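4.2 Moisture and cut width in small-batch pipe tobacco

The second part of the study looked at how the moisture of the leaf at the time of cutting affects the finished blend. Small makers tend to cut by feel. The blender takes a handful from the bale, squeezes it, and decides if it is ready. Two of the three makers we worked with, Harnura and Georgiou, still do this for every batch. The third, Zanard, weighs a sample before and after drying and writes the result on the batch card.

We collected 925 pouches over the course of the study. Of these, 678 were long-cut ribbon blends and the rest were flake or rubbed-out flake. The ribbon blends are the subject of this section. Flake is pressed before it is cut, and the pressing evens out the moisture enough that the two kinds should not be compared directly. Results for flake are given in Section 4.3.

Each pouch was opened in the same room and left for one hour before any sample was taken. A small amount from the center of the pouch was weighed, dried in an oven, and weighed again. A second amount was spread on a white tray, and the width of the strands was measured with a hand gauge. Pouches with a broken seal were set aside and replaced with another from the same batch where the maker had one left.

Leaf that was cut damp gave wider and less even strands. This was true for all three makers, though the effect was weaker in the Zanard blends. Damp leaf tends to fold under the blade, so a strand that should be one layer thick comes out as two layers stuck together. These doubled strands dry more slowly than the rest of the pouch. In several pouches the outer tobacco had dried enough to crumble while the doubled strands were still soft.

Leaf that was cut too dry had the opposite problem. The strands were narrow and short, and there was more dust at the bottom of the pouch. Harnura screens its ribbon blends once before packing, and this removed much of the dust but did nothing for the short strands. Georgiou does not screen. The company's blender told us that his regular customers expect some fine tobacco in the pouch and use it to fill the bottom of the bowl. We did not find any written complaint about dust in the records he let us see.

The kind of leaf also mattered. Burley took up added water faster than Virginia and lost it faster, and blends with a large share of burley were harder to cut evenly at any moisture level. Makers who add a sweet topping before cutting made this worse, as the topping holds water on the surface of the leaf. When the topping was added after cutting, the strands were more even, but the flavor was less even from one part of the pouch to another. Zanard has tried both orders and now tops after cutting, with a longer rest in the bin.

Resting time was the one factor that all three makers agreed on. Batches that were rested overnight in closed bins before cutting had fewer doubled strands than batches cut the same day. We could not separate the effect of rest from the effect of season as well as we had hoped, because most of the same-day batches were cut in December, when orders were heavy and the cutting rooms were at their driest. A repeat of this part of the work in a warmer month would help.

A panel of 66 pipe smokers was asked to rate ribbon blends from each maker for ease of packing, ease of lighting, and how often the bowl had to be relit. The panel was run by Nestor Ocampo at Nestska, a tobacco shop with a smoking room in the back. Pouches were given plain labels, and no one on the panel was told which maker a blend came from. Each person smoked no more than two bowls in a session.

The panel rated evenly cut tobacco higher for packing. For lighting, the difference was small. Relights went up with moisture, as expected, but they also went up in pouches with many doubled strands even when the average moisture was normal. This suggests that a single moisture reading for a pouch can miss a fault that the smoker will notice. Several people wrote on their cards that a bowl "went out on one side," and most of those bowls came from pouches we had already marked as uneven.

Personal habit had a large effect on the scores. People who let their tobacco air out before packing gave the damp blends better marks than those who packed straight from the pouch. We asked about this only after the first session, so the answers are missing for part of the panel — a gap that limits what can be said about the relight scores.
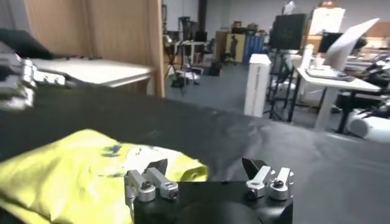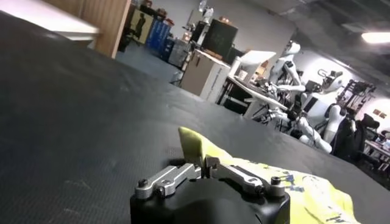 Figure 7. Silver finger linkages on a black gripper housing, with crumpled yellow-green cloth beside or behind the gripper.

On the basis of these results, we suggest that small makers take at least two moisture readings from each bin, one near the top and one near the bottom, and cut only when the readings agree. The cost is low. A kitchen oven and a good scale are enough, and the readings can go on the same card that carries the blend name and the date of cutting.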